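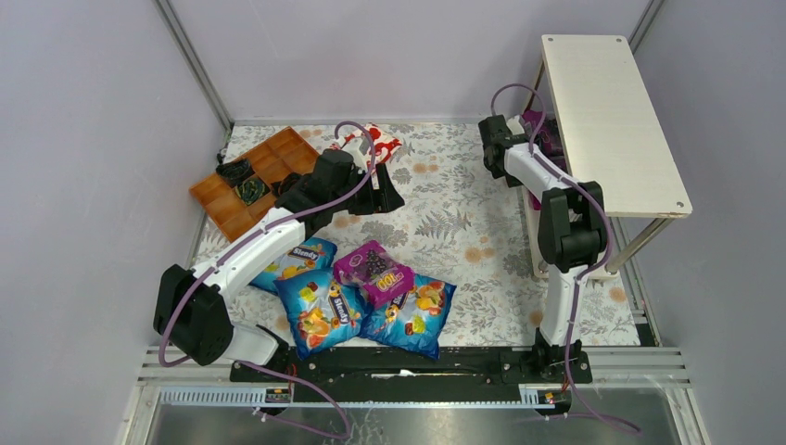 Slide 1. What we are buying when we buy demonstrations

Start without the usual thank-yous, they did that at lunch.

I'm Ayana Araya. I run data review on the Dovholm project, so I look at recordings after other people have made them. I don't build arms and I don't train the policy. I say yes or no to episodes, and lately I say no more than people would like.

Leave the slide up while people sit down. Ask them to look at the bags at the front of the mat. Wait.

Three Slendy bags, all blue, and one purple bag that says COOL lying on top of them. To a person that's a small pile of candy. To our policy it is one large shiny thing with writing on it. Most of today's talk is about that gap, and about whether more recordings will close it. My view is that they won't, at least the way we collect them now.

Slide 2. The claim

Read the claim out loud exactly as it was in the February plan: "With enough varied demonstrations, the system will learn to sort household items into trays and shelves without task-specific code."

Then go through the words.

"Enough." No number was attached. When I asked, I got three numbers from two people.

"Varied." Come back to this one, it's slide 4.

"Household items." Bags, pouches, small packages. Whose household? Skip if the room is stiff.

"Without task-specific code." We now have a script that resets the task prompt, a script that trims the start of each episode and a script that throws out anything where the gripper never closes. I wrote the last one. If that isn't task-specific code I'd like to know what it's called.

Slide 3. How an episode gets made

Keep this short, half the room does it for a living.

An operator drives both arms. They share one rail along the front, so each has a side it likes. There's an orange tray with compartments at the back left and a white shelf on metal legs at the back right. A prompt comes up, the operator does what it says, the episode is saved, the next one begins. A good session at Dovholm gives us 40 episodes. Bredell reports the same from their cell.

Point to make: 40 saved episodes is a count of files. It says nothing about how many different problems were solved in them. I went through one full session and found 14 where I could tell what the operator had to decide. The others were the same reach to the same place with the same hand.

Someone will say repetition is useful. Yes, up to a point. Ask them where the point is. I've been asking since spring.

Slide 4. Varied how?

This is the one I care about. Slow down.

The mat has gray ferns and orange blossoms on it. The thinking was that a busy floor stops the policy from leaning on a plain background. Fine. But we put the fern mat down and left it down. A pattern that never changes is a landmark. The policy can learn "the bag is by that flower" as happily as it learns what a bag is, and from the outside the two look the same until you move something.

Negri moved something. They rotated their mat and ran the same checkpoint, same objects. Success on the pick went down by 38 points. They called this an outlier. I'd call it the only real test anybody ran that month.

Same story with the tray. It sits at a slant here, and I like that. If it sits at that same slant in every episode, we've taught a slant.

Pause for questions here if anyone looks annoyed.

Slide 5. Soft things

Bags are a bad object to be confident about. They fold, they slide over each other, and the printing bends with them. The grip that works on a flat bag pushes a bunched one away.

Overlap is worse. With one bag lying across another, what counts as picking up "a bag"? Our labels allow one object per grasp. I pulled episodes where the top bag dragged its neighbor along, and they were marked success, because the named item reached the target. I would have marked them fail. The guideline supports both of us, and so it isn't a guideline.

Mention dark things in the tray. A black pouch and other black items in an orange grid ought to be easy, strong contrast. The trouble comes when a black gripper is right beside a black pouch. Where does the tool stop and the object start? Reviewers argue about contact timing on those more than on anything else, and I've changed my own answer on a second pass.

Slide 6. Under the shelf

There's a purple item partly hidden under the shelf, with the right gripper next to it. From this camera you get a piece of it and have to guess the rest.

We tell funders these are our "hard" episodes. My question is who they're hard for. The operator sees the cell from another position and may have a clear view. So the recording can hold a confident, smooth motion toward something the camera barely shows. What is the policy supposed to take from that? Best case, it picks up a useful prior about what's under shelves. Worst case, it learns to reach into places it can't see, quickly.

Plilitz wants to raise the share of shelf episodes. Before anyone agrees to that, I'd like one afternoon where the operator works from the camera feed only. If they can't do it, we shouldn't be grading a model on it.

(Had a joke here. Cut it.)

Slide 7. Two arms

We pay for two arms. Say it plainly.

I counted how often both arms were needed for the same object. In the session I reviewed it was 2 episodes. Everything else was one arm working and one arm parked, or each doing its own errand. That's a legitimate thing to record, but the word in the proposal was "bimanual."

If the aim is two-handed skill, the prompts have to call for it: hold the tray while something goes in, steady one bag and take the one above it. If the aim is twice the throughput, drop the word.

Slide 8. What I'd change

Don't oversell these. None has been shown to work here.

Change the mat between sessions and log which one is down.

Move the tray and the shelf on a written schedule. Left to ourselves we all put them back where they were.

Write a rule for dragged neighbors, and relabel the old episodes under it before collecting new ones.

Keep failures. We delete them at the station, so I can't tell you how often operators miss, and the policy never sees anybody recover.

Hold back one arrangement nobody trains on. One. Test on it every time and print the number even when it's ugly.

Slide 9. What would change my mind

Somebody always asks, so answer it first.

A checkpoint trained at Dovholm, run at Bredell, on their mat with their tray, no extra recordings. If it picks the top bag off a pile more often than the baseline script does, I'll stop complaining about volume. The baseline is a color threshold and a fixed approach height. It took an afternoon to write and we haven't beaten it on piles yet. Check with the training group that this is still true before saying it out loud.

If time is short, drop slide 7 and go straight from the shelf to the changes. Leave the first picture up for questions; people will want to point at the bags.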